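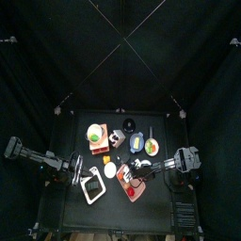

Every club that wins five on the trot in autumn starts hearing about its culture. Burkari have won seven, and by now you can't open the local sports pages without reading about the buy-in, the honest conversations and the leadership group's beach swims. Ask who they beat and the talk gets shorter.

Four of the seven wins came against sides that finished in the bottom third last season. Another came at home to Pellis, who were missing both starting ruckmen and had a third helped off before quarter time. I was there, in a crowd of 1,023, and what I saw was a decent team being allowed to look like a very good one.

None of this is Arif Miah's fault. The coach has been more careful than most of the people writing about him. "We've played some footy I like and some I don't," he told me after training, picking tape off a goalpost. "People only ask about the first lot." I asked about the second lot. He laughed, said the defensive running after half-time had been ordinary, and went off to talk to a physio.

He's right about the running. Burkari's method is to flood numbers forward of the ball, lock it in and shoot often. When it works it looks like pressure. When an opponent gets one clean handball out the back, there's 80 metres of grass and a couple of tired half-backs. Yan found that grass repeatedly in the last quarter and kicked themselves out of the game, missing set shots that an under-16s side would expect to put away. Burkari won by two points. The report the next morning called it a steely finish.

I'd call it a let-off, and I'd have said the same had it gone the other way.

The case for the defence rests mostly on Youssra Gaber, the club's head of performance, whose pre-season has been written up as if she'd invented the hill. The players are certainly fitter. They ran 740 kilometres as a squad in January, a figure the club has put on a T-shirt, though it gets less impressive once you divide it by a full list and the number of mornings involved. Gaber didn't ask for the T-shirt. She was more interested in soft-tissue injuries, of which there have been two so far, and she wouldn't let me make much of those either. "It's early. Grounds get heavy, blokes get sore, then we'll see."

So we'll see. The next month takes Burkari away to Ondlow, where they haven't won since the old grandstand was still standing, and then into a return match with a Pellis side that should have at least one of its big men back. Ondlow don't flood forward. They sit a spare man behind the ball, chip it sideways until everyone in the outer is shouting at them, and wait for the gap. It's dreary to watch and it's exactly the sort of football this Burkari team hasn't had to deal with.

There's a version of this season where Miah has already fixed the problem. He's been trying a third tall in defence at training and may hold one of his wingers back at centre bounces, which would cost a goal or two up the other end and probably save three. Supporters won't love it. They've grown used to big scores, and a few of them had a go at me outside the canteen for asking whether the big scores could last.

One bloke wanted to know what a team had to do to impress me. Win at Ondlow, I said, and he told me they'd do it by six goals. He wouldn't put a beer on it.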